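로봇/자동화 게시판 > 소프트웨어(제어·인지·계획)

제목: 칠교 조각 자세 추정, 평행사변형만 나오면 플래너가 철학을 시작합니다

작성자: 모서리깎는중
조회 400 | 댓글 9

그리퍼 손목 카메라 영상으로 칠교 조각을 틀에 끼우는 작업을 하고 있습니다. 구성은 대충 이렇습니다.

- 인지: 색상 분할 후 윤곽선 피팅, 평면 위 3자유도 자세(x, y, yaw)
- 계획: Tikby로 접근 경로 생성
- 제어: 임피던스 제어, 마지막 구간만 비주얼 서보잉
- 기록/재생: Cevell

삼각형이랑 정사각형은 그럭저럭 됩니다. 문제는 평행사변형입니다. 평행사변형은 180도 돌리면 자기 자신과 겹치니까 yaw 해가 두 개 나오는데, 제 추정기는 매 프레임 동전을 던져서 그중 하나를 고릅니다. 그러면 플래너는 성실하게 손목을 반 바퀴 돌리고, 다음 프레임에서 다시 반 바퀴를 돌립니다. 어제 오후에는 조각을 집지도 않고 그 자리에서 춤만 추다가 관절 한계에 걸려 멈췄습니다. 로그에는 "계획 성공"이 19번 찍혀 있었습니다. 성공의 정의를 다시 생각하게 됐습니다.

두 번째 문제는 테이블입니다. 흰 상판이 생각보다 흰색이 아닙니다. 그림자 진 데는 회색이고 표면 자체에 자잘한 알갱이 무늬가 있어서, 배경 제거 임계값을 조금만 건드려도 상판 일부가 조각으로 승격됩니다. 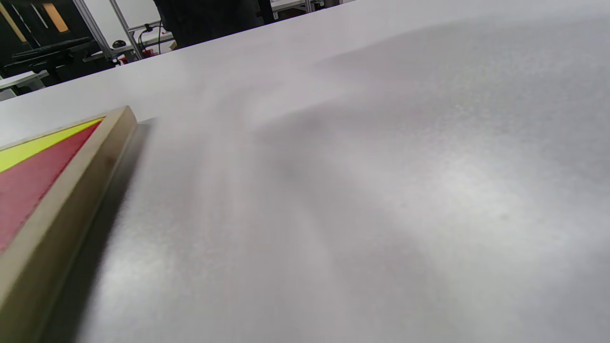
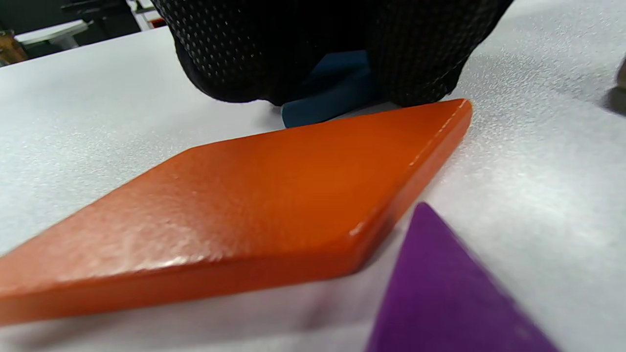
임계값을 낮추면 유령 조각이 생기고, 높이면 진짜 조각의 모서리가 깎여 나갑니다. 제 닉네임은 여기서 왔습니다. 손목 카메라라 가까운 조각은 화면 가장자리에서 잘려 들어오는 일이 많은데, 윤곽선 피팅이 잘린 변을 진짜 변으로 믿어버리는 것도 골치입니다. 다들 이런 경우 어떻게 하시나요?

---

댓글 1. 쿼터니언싫어요
yaw를 그냥 0~180도로 접으세요. 대칭 조각인데 왜 360도를 다 씁니까.

댓글 2. 모서리깎는중 (글쓴이)
접어봤습니다. 이번엔 179도와 1도 사이를 왕복합니다. 춤의 장르만 바뀌었습니다.

댓글 3. 쿼터니언싫어요
접은 다음에 차이를 그냥 빼셨죠? 각도를 두 배로 해서 sin, cos로 바꾸고, 필터는 거기서 돌리고, 마지막에 atan2 결과를 반으로 나누세요. 경계가 없어집니다. 그러고 나서 두 해 중에 현재 손목 각도에 가까운 쪽을 고르고, 한번 고르면 놓을 때까지 바꾸지 못하게 하세요.

댓글 4. 납기는내일
저는 반대입니다. 대칭 처리를 인지에서 하면 나중에 꼭 후회합니다. 추정기는 해가 두 개면 두 개 다 내보내고, 고르는 건 플래너가 해야죠. 도달 가능성도 충돌도 모르는 쪽에서 하나를 버리면 하필 그게 갈 수 있는 해였다는 걸 나중에 압니다. Tikby도 목표 집합 입력 받습니다. 문서 맨 뒤 부록에 있어서 그렇지.

댓글 5. 쿼터니언싫어요
목표를 두 개 넣으면 재계획할 때마다 다른 걸 고를 수 있잖아요. 동전 던지는 부서만 바뀐 겁니다.

댓글 6. 납기는내일
그래서 비용에 이전 선택을 유지하는 항을 넣습니다. 히스테리시스 몇 도면 끝나요. 그리고 선택을 고정해버리면 중간에 사람 손이 들어와서 조각을 밀었을 때 대책이 없습니다. 두 번째 사진처럼 장갑 낀 손이 테이블에 올라와 있는 구간에서는 더 그렇고요.

댓글 7. 광원은거짓말을한다
색 얘기를 해보면, RGB에서 임계값 잡고 계신 거면 그것부터 그만두셔야 합니다. 첫 사진 상판의 얼룩은 거의 다 밝기 변화라서 Lab의 a, b 채널만 보면 꽤 얌전해집니다. 저희는 채도 기준 30에서 시작해서 32에 정착했습니다. 그 2를 올리는 데 2월을 다 썼습니다. 물론 저희 카메라 기준이니 그대로 쓰지는 마시고요.

주황 조각 윗면에 허옇게 뜨는 줄은 반사라 채도가 죽습니다. 색만으로는 거기 구멍이 납니다. 닫힘 연산으로 메우든지, 윤곽선을 뽑은 다음 볼록 껍질을 씌우세요. 칠교 조각은 전부 볼록해서 손해 볼 게 없습니다. 대신 붙어 있는 조각끼리는 색으로 먼저 갈라놓고 하셔야 합니다.

하나 더, 보라와 어두운 청록은 조명이 약해지면 서로 닮아갑니다. 검은 장갑 옆이면 더합니다. 색 이름표를 믿지 말고 모양으로 한 번 더 확인하세요.

댓글 8. 납기는내일
잘린 변은 간단합니다. 이미지 경계에서 몇 픽셀 안쪽에 붙은 변은 피팅에서 빼고, 남은 변이 두 개 미만이면 그 프레임은 자세를 갱신하지 마세요. 그리고 옆면도 보셔야 돼요. 비스듬히 보면 조각 두께가 진한 색 띠로 같이 분할되는데, 그걸 윗면에 합쳐서 피팅하면 중심이 카메라 쪽으로 밀립니다. 저는 이걸 캘리브레이션 오차로 알고 체커보드를 새로 뽑았습니다. 두 번이요.

댓글 9. 모서리깎는중 (글쓴이)
중간 보고입니다. 각도 두 배 트릭을 넣고, 고르는 건 플래너로 넘겼습니다. 두 분 말씀을 반씩 들었으니 두 분 다 불만이실 것 같습니다. Cevell로 어제 로그를 다시 돌려보니 재생에서는 왕복이 사라졌습니다. 실기는 아직입니다.

Lab으로 바꾸니 유령 조각은 거의 30개에서 세 개로 줄었습니다. 남은 세 개는 항상 같은 자리에 나오는데, 틀의 나무 테두리입니다. 베이지색도 색이더군요. 틀 쪽은 마스크를 따로 줄 생각이고, 테두리 모서리로 틀 자세를 잡는 건 Laneck 쪽 라인 검출기를 붙여볼까 합니다. Alhassan 플러그인도 후보인데 빌드가 저를 거부하는 중입니다. 빌드해보신 분 계시면 컴파일러 버전만 좀 알려주세요.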